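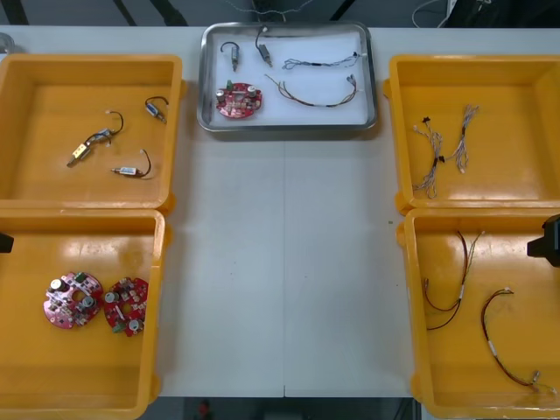
Week 3 notes: Collecting examples for the sorting task

Filed under: Course Materials > Robot Learning > Handouts
Print this page | E-mail this page

Hi all – these are my notes from the second half of Friday's class, cleaned up a bit for those of you who were on the Okberg trip. Read them before your lab slot, please, and bring questions!

The job we're teaching is kitting, the boring kind that every assembly shop has to do. A steel tray gets filled with mixed parts, and the arms move each part into the yellow bin that already holds its relatives. Boards go with boards, sensors with sensors, and then there are two bins of wiring, the thin gray harnesses in one and the longer colored ones in the other. I love this task because you can explain it to your grandmother and it's still hard to learn.

What counts as one example

One example (I'll say "episode" in class, same thing) starts with a loaded tray and both arms parked, and ends when the tray is empty and the arms are parked again. If you drop something and pick it up again, keep going and keep the recording. I want those! A model that has only ever seen perfect grasps has no idea what to do after a bad one, and we learned that the hard way with the Clutdale set last November. We had 1160 episodes, all lovely and smooth, and the policy froze the first time a harness slipped.

If you knock a bin out of place, stop and mark the episode as void. Don't nudge it back with the gripper and hope.

Loading the tray

Change the layout every single time. Turn the board, swap left and right, let the wires fall how they fall. Students always start tidy and then I get 18 episodes in a row with the board in the same corner, and guess what the model learns – go to that corner. Benjamín Sepúlveda wrote a little script called Remel that prints a random layout for you, so just follow it.

Leave a few parts in the bins before you start, too. The model has to tell from what's already there which bin is which.

Going in for the board

The boards are the part most of you will want to practice. Come down from above, slow down over the tray, and pause before you close. That pause feels silly when you're driving but it gives the learner a clear moment to latch on to.
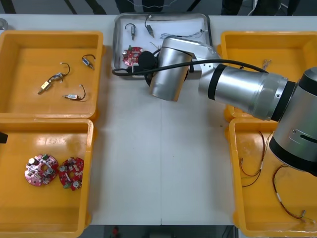

Gripper over the tray, just above a red board.

Keep an eye on your elbow, by the way. From some angles the arm covers a good part of the right-hand bins, and whatever the camera can't see, the model can't see either.

Labels and the log

Write the label right after the episode, before you reload. Good, messy or void, plus one line of comment if it's messy. Last term's group got 87 episodes done in a day and left the labels for later, and 68 of them had to be watched again by me, with a lot of coffee.

Hipólito Núñez runs the Farías lab machine and will set up your accounts. Your lab report is two pages, plots included.

Comments (3)

marta_k: Does a part that lands on the rim of the bin count as messy or void?

Benjamín Sepúlveda: Messy if you get it in afterward. Remel has a new seed option now, so pull the latest version before your slot.

dlo22: The pause thing helped a lot with the boards, thanks. Still terrible at the gray wires.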